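Handle and door checks in simulation, Pekham kitchen model, April build. The working rule sets closing speed near any handle at 15 mm/s and allows 4 retries before the run is stopped. 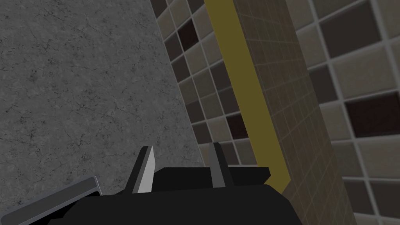 Gripper view, fingers clear.
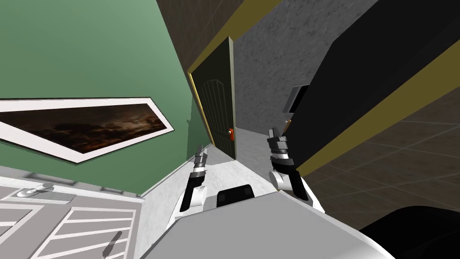

Both grippers raised, door beyond.
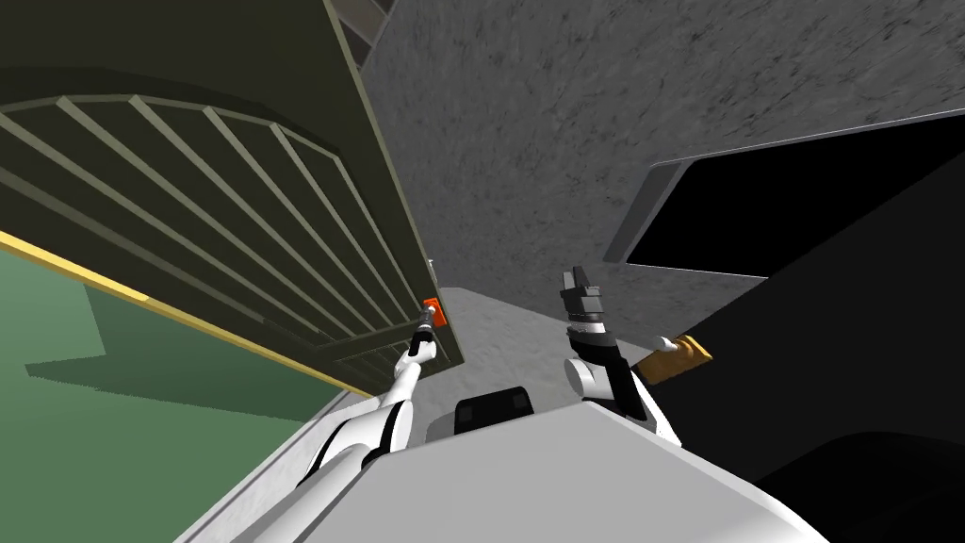

Left gripper at the orange handle.

Yutong Hou: Rule 7 should also log the retry count. A stopped run without it can't be compared with the others.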